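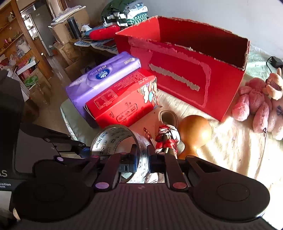
A roll of Wing Tai tape.

Last updated: 2020-12-06

I have now read the Prastari anthology twice, once on paper and once in the Gillix app, and the two are different enough that I want to write down how. The book is Pretus, a selection of river poems in translation, edited by Doina Angelovski. It has 33 poets in it. The poems are good and I may write about them some other time. This post is about line breaks, the notes, and the index.

The print edition first. The text block is wide for a poetry book and most of the long lines fit. Where a line does not fit, the remainder drops to the next line and is set with a deep indent, much deeper than any indent used by the poets themselves. After a few pages the eye learns that the deep indent means "same line, continued" and stops asking. The one section where this fails is the sequence by Fedir Ivanyshyn, who uses deep indents of his own. On the second page of that sequence there is a short phrase hanging at the right that could be either a turned line or a line in its own right. I read it as turned. The translator's note in the back says the stanza has seven lines, and it only has seven if the phrase stands alone, so I was wrong.

In the app the same convention is attempted with a hanging indent. At the smallest type size it works about as well as paper. One step up, nearly every line in the Ivanyshyn sequence turns over, and his own indents (which seem to have been made with runs of spaces) shrink or disappear. Stanza breaks that land at the bottom of a screen are lost completely. Print has the same problem at the foot of a page, but there the publisher has put a small mark to show that the stanza ends. The app could not do this even if someone wanted it to, given that the screen bottom moves with every change of type size.

I tried three settings and ended up with the smallest serif, landscape, margins at minimum. That gets most of the lines in whole. It also makes the prose introduction very tiring to read, so I switched back for that.

Notes. The print book puts them at the back, keyed by page number and first words, with no numbers in the poems. I like this. It does mean you have to go looking on the chance that there is a note, and often there isn't one. The app puts a small raised circle after the last word of any line that has a note, and tapping it opens a panel over the lower half of the poem. The circle is a link and takes the link color, blue in my setup. In a poem of short lines with several notes, the circles form a column down the right side and I found myself reading the column. There is a switch to hide them, but it hides the notes too.

Angelovski's notes are short and mostly about place names and units of measure. She gives the source text for each poem, including which printing was used. For two of the older poets she followed a first magazine appearance over the collected edition, and says so. I wish more editors did.

The index of first lines is where the app comes out ahead. In print it is set in two columns at a very small size and it alphabetizes "The" and "A" as words, so a large block of it sits under T. In the app you can search any word, and results show the line with the poet's name. Searching "ice" returned every "voice" and "twice" in the book, but that is easy to get past.

Page references are the other thing I checked. The app has no print page numbers, only its own location count, so nothing in it can be cited by page. Our reading group in Rutherford works from page numbers, and in January we start on this book with half the people on paper and half on screens. I have made a plain list matching poem titles to print pages and will bring copies. Two poems share the title "Crossing," so those are listed with their first lines too.

One printing error, in case anyone at Prastari is keeping a list: the running head on page 100 names the previous poet. The contents page has it right. The app has no running heads and so no error.

For anyone choosing between the two — I would get the paper copy for reading and borrow the other for searching. If you can only have the app, set it to landscape before you start the Ivanyshyn, and count the lines in that second stanza against the note.

Edit: a reader asked whether the original-language texts are included. They are not, in either version. The source list at the back gives enough to find most of them through a library.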